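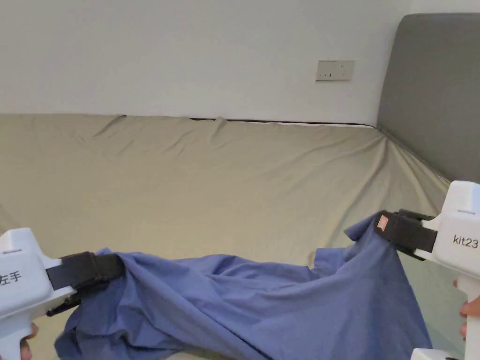

Out and About | Open Days

By Berkay Soylu
11 February 2020
Last updated: 11 February 2020

I have folded laundry badly for most of my adult life and never once been offered a coffee for it. At the Prinska open day in Jondwood the coffee was free, the biscuits were rationed, and the star attraction was a bed.

Visitors sign in at the old Bozkurt showroom, collect a lanyard (I was number 209, with plenty of numbers still in the box) and are walked through in small groups. Ours had four people in it, one of whom had come for the parking.

The bedroom is where the handling work gets done. It has a grey padded headboard, a fitted sheet I would call khaki and my neighbour on the tour called green, and a plain white wall. The work itself is done with a pair of white grippers with black jaws, one for each hand, labelled "kit23" and marked left and right in Chinese. You take hold of the handles, pinch a bit of blue cloth in each set of jaws, and lift. The cloth sags in the middle exactly as it does at my place.

Yavuz Uçar, our guide, has a target of 435 recorded folds by July. He gave us this figure in the tone of a man who has seen the calendar. A fold counts if it begins in a heap and ends in something you could put in a drawer. By that standard I have recorded very few.

We were allowed questions. Someone asked whether it did fitted sheets, and Yavuz moved us along to the next question. I asked how long a beginner needs before the grippers stop feeling like oven mitts, and was told over 33 tries – he did not say how far over.

Up close it is slow, fiddly work. The cloth bunches up between the jaws and makes a peak where you'd like it flat, and the whole group leans in as if it were the last over of a Test. I found I had stopped thinking about lunch.
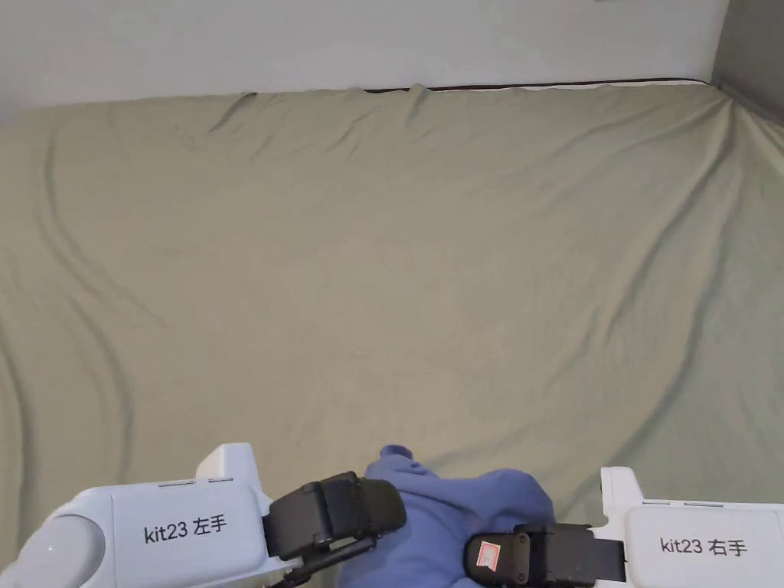

Getting there and what to skip

Take the Tokelel bus and get off at the roundabout, then follow the paper arrows, ignoring the one that points into the hedge. Skip the corporate video. The bedroom queue is shortest just after opening, and there's a bench if your knees are anything like mine. Kids are welcome, though mine has since asked why we don't have grippers at home, and his washing is still on the floor.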